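Slip Resistance and Joint Layout of Hard Floor Finishes in Shared Entrance Areas
Project report, Building Materials II
Benedito Siqueira and Ivone Amaral
December 2019

1. Purpose
The project compared hard floor finishes used in the entrance areas of apartment buildings. Two questions were set at the start: how much the friction of a finish drops when it is wetted, and whether the number of joints in a floor has an effect on that drop. Cost and color were left out.

2. Sites
Four buildings were selected, two in Bistden and two in Stestville. All have a street door that opens directly onto the finished floor, with no recessed mat. A fifth building, in Gandstead, was dropped when its lobby was closed for pipe repairs in March.

3. Method
Friction was measured with a pendulum tester borrowed from the department laboratory. At each building 16 test spots were marked, half within two meters of the door and half farther in. Each spot was tested dry, then wetted with clean water and tested again. The first swing at each spot was discarded. The slider was reconditioned on abrasive paper between buildings.

Joints were mapped separately by tape measure and drawn to scale. Joint width was read with a feeler gauge at the middle of each tile edge. A total of 612 readings were kept after spoiled swings were removed.

4. Surface patterns
Finishes were grouped by appearance before testing, as the appearance of a floor is what most owners choose by. The groups were plain, speckled and veined. Appearance was not assumed to say anything about the base material. A marble look can be had in stone, in porcelain and in vinyl, and the three behave differently when wet. 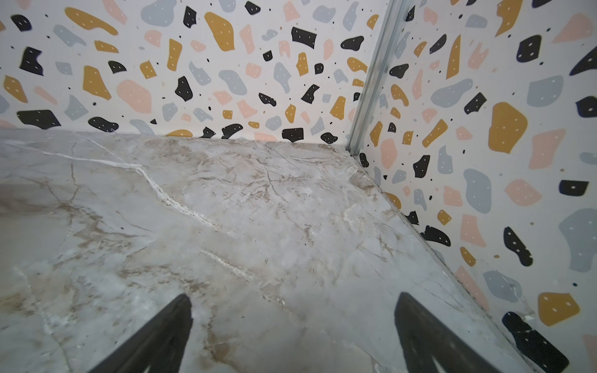
Figure 1. Marble-look floor with brown and white veining, meeting walls with a terrazzo-style pattern.

5. Results
Every finish lost friction when wet. The largest drop was at the second Stestville building, where the mean wet value fell to 46 percent of the mean dry value. The smallest was at the first Bistden building, which has the smallest tiles and the most joints per square meter. Spots close to the door gave lower dry values than spots farther in at three of the buildings, which is consistent with wear.

No difference between the appearance groups was found that could be separated from the difference between buildings.

6. Limits
The sample is small, and joint density and tile age rose together at two sites. Cleaning products were not controlled. One building had been mopped on the morning of the test and its readings may be affected by residue. A repeat with a single tile type laid at several joint spacings would remove most of these problems. Test panels for this have been requested from the Te Moana workshop.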